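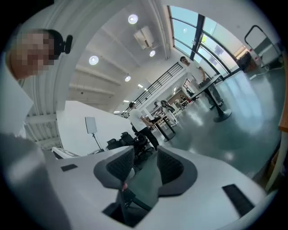
Last modified: June 30, 2020

Coil number nine is wound and it works! I gave up on the Stasiv kit coils back in January (too few turns, and the enamel scraped off if you looked at them wrong), so every one on this rotor is my own winding, and tonight the last of them went on.

The Penberg driver board switches all nine in order from one hall sensor. First run at 28 volts and she spun up smoothly, then hit a horrible buzz halfway up the range. I moved the sensor back a hair – maybe two degrees – and the buzz went away completely. I was grinning like a kid.

Ran it for 40 minutes after that. Coils warm, bearings fine, the driver a bit hotter than I'd like. I have a heat sink from the old Wudmont amplifier that should fit if I drill one new hole.

Current draw is still too high at low speed. I think the pulse stays on too long, so next I want to cut it to 60 percent of the step and see what that does to the torque. The Fono scope needs a new probe before I can measure it properly – ordered one.

Also must label the wires. Two blues again, and I mixed them up twice.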